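Search this site Search Go

Handling Fruit After Harvest
Unit 4 notes – bruising, breathing and what you put the fruit in

Hi all, these are my notes from the session, tidied up a bit (only a bit, sorry) so that the people who were out at the Grollport orchard can catch up. Bring them to the practical, because I'll be asking you to fill in the blanks about your own variety.

So, where were we? We'd just got to the idea that an apple is still alive after you pick it. I know it sounds odd the first time you hear it! It has lost its supply line from the tree, but it goes on breathing, using up its own sugars and acids and giving off heat and water. Everything we do after harvest is a way of slowing that down without killing the fruit. Cold helps the most. A warm apple breathes fast, and a fast-breathing apple goes soft and mealy.

The other thing it gives off is ethylene, the ripening gas. Apples make a lot of it, and the riper they are the more they make, and the more they sit in it the riper they get – so one overripe apple at the bottom of a crate really can push its neighbors along. Keep apples away from leafy greens and carrots. Lettuce gets brown spots and carrots turn bitter. Somebody asked about potatoes and the answer is messier than I'd like, so I've moved that to Unit 6 where we do roots and tubers properly.

Bruising

I split bruises into 3 kinds, and you'll want to know them for the practical.

Impact bruises come from drops. The fruit hits something hard, or hits another fruit, and the cells just under the skin burst. The brown color shows up later, when the stuff inside those cells mixes and meets the air, so a picker can drop an apple, look it over, see nothing and put it in with the good ones.

Pressure bruises are slow. Stack the fruit too deep and the bottom layer carries everybody else. You get flat spots, often wide and shallow, and they get worse as the fruit loses water and goes a little slack.

Vibration bruises come from the ride. Loose fruit on a bumpy farm road jiggles and rubs, and you see it as rough, scuffed patches on the skin. Idrisa Swai told us about losing most of the top layer of a load of Penner this way, between the orchard gate and the paved road.

Containers

Now for the bit we argued over. Shallow and smooth beats deep and rough, pretty much every time. Wicker is lovely to look at and it lets air through, but the weave can mark soft skin, so if you're using it for anything delicate, line it. A folded cotton cloth is fine. Plastic crates wash easily, which matters a lot once you've had one rotten fruit leak all over everything. Cardboard is cheap and cushions well until it gets damp and then it gives up on you.

Whatever you use, the hand goes down into the container with the fruit and lets go at the bottom. No dropping from the rim! Use your palm and the flat parts of your fingers, and keep your nails short. 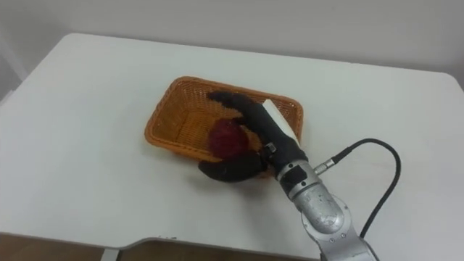
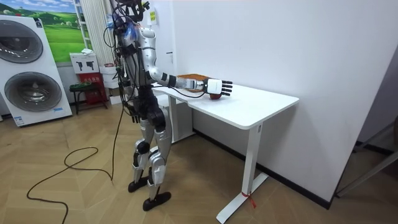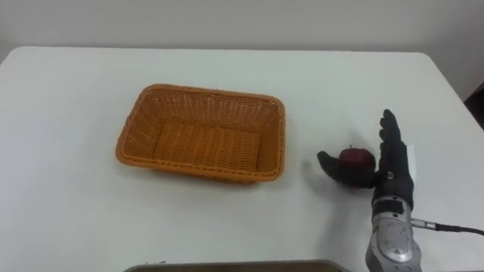 Fig. 2. Fruit and basket handling at a table.

Sorting

Sort before you store, and sort again before you sell. I do it on a pale surface with good light coming from the side, which makes dents throw a little shadow. Turn each fruit once all the way around and check the stem end and the blossom end, where rot likes to start. Anything with broken skin goes in the use-now pile for sauce or juice. Anything bruised but whole can go to the kitchen too, just don't put it into long storage.

Thin-skinned varieties like Atasora need a much lighter touch than Drekar, which you can treat fairly roughly and get away with it (please don't, though, you'll pick up bad habits).

For next time

Take 2 apples of the same variety. Leave one on the counter and put the other in the fridge, and write down how each feels and smells every morning until we meet. Cut them both open at the end. Read the section on humidity in the reader as well – the table at the back has a misprint in the pear row, so skip that line.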